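Shared Kitchen Storage: Mugs and Cups
Student project report, Dec 11, 2024
Rūta Vasiliauskas, Heino Dzene, Birutė Laur

1. Background
Our project looked at how mugs are stored in the shared kitchen at Culter, the student house in Brererville. The kitchen serves 16 residents and has 2 wall cupboards. In November we asked residents what annoyed them most, and the usual answer was stacked mugs. They stick together, the rims chip, and the one you want is at the bottom of the pile.

2. What we compared
We compared stacking in the cupboard with hanging on an open rack. The rack is a black wire one with short pegs and a light wooden dowel through the middle. It takes up little room on a table and can be moved for wiping down. A mug on a peg hangs tipped to one side, so it needs more width than it does standing up. Neighbouring pegs can't always be used together if the mugs are large.

Paper cups were included as well, as many residents use them when the mugs run out. They have no handle, so they can't go on a peg and have to stand next to the rack.

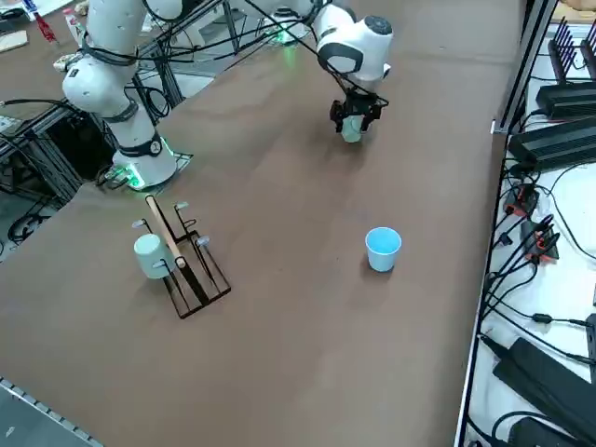 3. Results
Over the test period we logged 313 uses of the rack and 397 of the cupboard. The cupboard figure is higher partly for the simple reason that it holds more. Residents said the rack was easier to reach, but two of them disliked having mugs out in the open where dust can settle.

4. Recommendations
Keep everyday mugs on the rack and guest mugs in the cupboard. Leave large mugs off the rack. Paper cups should have a tray of their own. Margus Baranauskienė has agreed to price a second rack for next term.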